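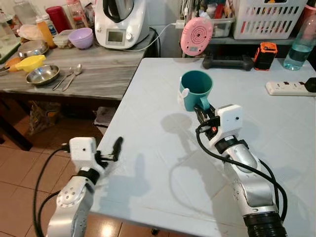
Budgeting for a two-arm kitchen setup

Price the arms last. Start with the table, the outlets and the small parts, where a first budget usually runs short.

Set aside 10 percent for spare fingers and cables. Fivar sells finger pads in packs of 40, and one pack got us through to February.

Buy cheap plastic mugs and bowls for practice – you will drop them.

Count plugs before you order. Two arms, their cameras and a computer fill a power strip fast, and a multicooker should have its own wall outlet.

Ask for the lead time in writing. Garside quoted Natalie Wragg 19 days for a replacement gripper, so she now keeps one on the shelf.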